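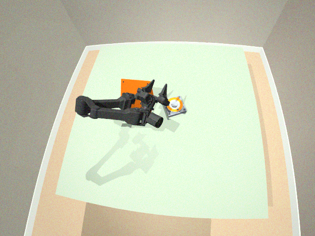

**Figure 2.** Simulated workspace with the arm extended over the green mat. The gripper fingers are open beside the base that carries the orange ring and white peg.

### 4.2 Effect of occlusion on approach error

The overhead view hides part of the work area whenever the arm reaches across the table. In Figure 2 the arm covers much of the lower half of the orange plate, while the ring and peg stay in view. We treat such cases as a separate class and report them apart from the clear-view trials.

The policy was trained in Riketero on 1,557 episodes, with the start pose of the base drawn at random in position and rotation. Testing used 700 new episodes. Labels for plate visibility were assigned by hand by A. Yusof and checked by C. Naylor – disagreements were settled by a second pass over the same images.

Median approach error, measured from the fingertip midpoint to the peg axis, was 13 mm with the plate partly hidden and 2 mm with a clear view. The Nudov baseline showed the same ordering but with a wider spread. Shadows were left on in all runs. Turning them off changed the error in clear-view trials very little, so we do not list those results separately. Failures in which the arm stopped short of the base are covered in Section 4.3.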